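Moisture Uptake in Corrugated Board During Short-Term Storage

Project report, submitted May 6, 2024

1. Background

Corrugated board loses stiffness as it takes up water from the air. Paper fibres swell, the bond between the liner and the fluting softens, and a stacked box carries less load than its printed rating suggests. Most published work deals with long storage in warehouses. This project looked at the first few days after a box leaves dry storage, which is the period that matters to small shops and student societies that keep stock in unheated rooms.

Two grades of single-wall board were compared. Both were bought as flat blanks. They are referred to by their trade names, Skaltier and Tuler. Skaltier has a recycled liner on both faces. Tuler has a kraft outer liner and a recycled inner one.

2. Method

Square samples were cut from the blanks with a steel rule and a fresh blade, avoiding creases and printed areas. Samples were dried in an oven, left to cool in a sealed tub with silica gel, and weighed. They were then hung on cotton thread in the basement store of the Calado building, away from the outer wall. A logger on the same shelf recorded temperature and relative humidity throughout.

Weighings were made morning and evening during the March teaching weeks. Each sample was out of the store for less than a minute at a time. The full set came to 261 weighings. Readings taken while the store door had been wedged open for a delivery were kept in the data but marked.

Edge crush tests were done on a separate set of samples using the hand-operated press in the materials lab. Samples were moved to the lab in closed bags. The press was zeroed before each batch and the peak load written down by hand.

3. Results

Both grades gained mass quickly on the first day and slowly after that. The curve for Skaltier was steeper at the start and levelled off sooner. Tuler was still gaining slightly at the last weighing, so its final value should be read as a lower limit.

Edge crush strength fell in both grades. The drop was larger for Skaltier. The spread between samples of the same grade was wide, and with the number tested the difference between the grades at the end of the period cannot be treated as firm.

Samples cut with the flutes vertical and samples cut with the flutes horizontal showed no clear difference in mass gain.

4. Whole boxes

Flat samples take up moisture from every cut edge. A made-up box has fewer open edges for its area, but the gap where the flaps meet lets air reach the inside. This was not measured. It is the main reason the sample results should not be applied directly to packed goods.
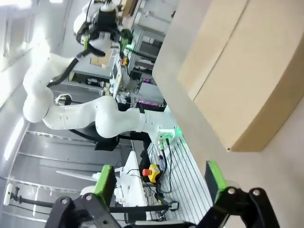 Figure 1. Cardboard box on a grey tabletop, with the seam between two flaps visible.

5. Sources of error

The balance drifted by a small amount over a session and was checked against a reference mass only at the start. The store was not controlled, and humidity rose on wet days. Cutting with a blade crushes the flutes slightly at the edge, which affects the crush test more than the mass readings.

6. Further work

A repeat with taped and untaped boxes would be useful, with a logger placed inside each. The Zulla humidity cabinet was booked for the whole term and could not be used. It would remove most of the variation described in section 5.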